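About the Vosley Group

The Vosley Group is a small research team at Lulthorpe Technical College. We study how a robot arm can learn to pick up objects from a short set of human demonstrations. We work on one task at a time and publish what we find, including the runs that fail.

Our current project is called Bunerance. A person guides the arm through a grasp while the wrist camera records, and a small network learns to copy the motion from those images. It gets no depth sensor data and no model of the object. We use plain cubes so that errors are easy to trace.
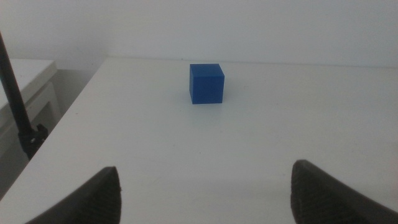 How many demonstrations does the method need?
We trained the current version on 398. With 72 it still learned to reach the object but often closed the gripper too early.

The main result so far concerns where the training examples begin. When every demonstration started from the same arm position, the network did poorly from any other. Starting from 20 different positions fixed most of this, with no change to the network itself. We now vary the start position in all our work.

The second result is about color. A network trained on cubes of one color was slower to line up with cubes of another. Adding a second color to the training set closed most of the gap. 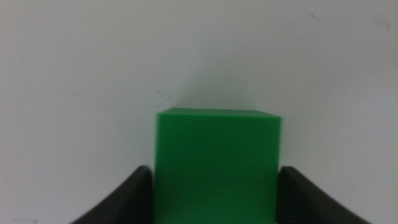 Green cube between the gripper fingers, wrist camera view.

The group shares 2 lab rooms with the Rivera Workshop, which makes our mounts and spare parts. Our code and training images are open to other schools on request. Visits can be arranged through the college office, except in June, when the lab is closed for maintenance.

Page last updated 2022-05-09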